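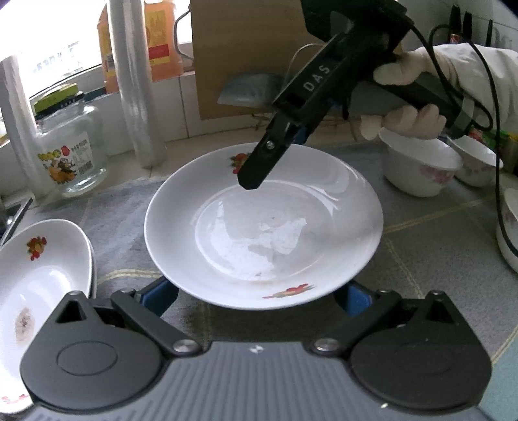 4.2 Specific detail as a judging criterion

Contest judges in travel writing say they reward specific detail, and the rubric used for the Bullcombe anthology gives the criterion more weight than any other. We doubt that the word means the same thing to any two of them. Take a plain object of the kind that turns up in almost every essay about a meal away from home. The plate in Figure 3 is large, round and white, with a red flower-and-fruit motif on the rim and a gray cloth mat under it. A writer could name the motif and its dark green leaves, or the window reflected in the glossy surface, or the small brownish speck near the middle. Each of these is specific in the sense the rubric gives ("particular to the thing described"). Whether any of them deserves a point depends on what the essay is doing with the plate, and on that the rubric is silent.

The silence matters, as the scores show. The 13 judges returned 1006 usable scores on 91 submissions, each on a scale from one to 10. Not every judge read every essay, and conflicts of interest were handled by stepping aside. Agreement on grammar and structure was fair. Agreement on specific detail was poor, and it got worse among the essays that reached the second round, where one would hope to see it improve. Vasić and Aguiar report a similar pattern in the Asthorpe prize and put it down to fatigue. We find this hard to accept for our own data. Judges who read in August, with weeks to spare, disagreed as much as those who finished on the last night.

A second explanation, offered by Zürcher in his comments on an earlier draft, is that judges with a background in editing look for economy while those who came up through broadcasting look for sound and pace. It is an appealing idea. We sorted the judges by main occupation and found very little to support it. The two broadcasters were further apart from each other than either was from the editors, though with only two of them we would not build much on that either.

What we did find was a tendency for judges to write the word "vivid" in the comments box next to high scores and "cluttered" next to low ones, often for the same passage. One paragraph, an account of a breakfast in a mountain guesthouse, drew both words from judges who had trained together. Dumitrescu's handbook treats this kind of split as healthy and advises organizers to average it away. Averaging does produce a winner. It also means that an essay everyone finds acceptable will tend to beat one that half the panel admires, and the organizers should at least say so in the call for entries.

Some caution is needed here. The comments box was optional, and judges who felt strongly were more likely to use it. We also had no way to separate a low opinion of the detail from a low opinion of the essay as a whole – the so-called halo effect, which Spahić discusses at length and which we suspect explains more than she allows. Her test asked judges to score single paragraphs with the rest removed. Her panel was small and unpaid, and several of its members knew the essays already.

The Dremau guidelines propose sample passages with agreed scores, read by all judges before they start. Jurić considers the matter settled by this. The passages we were shown had been picked after the panel agreed on them, and passages that caused disputes had been dropped. A panel trained on easy cases may well look consistent until it meets a hard one. Section 4.3 turns to the photography entries, where the rubric was shorter and agreement was somewhat better.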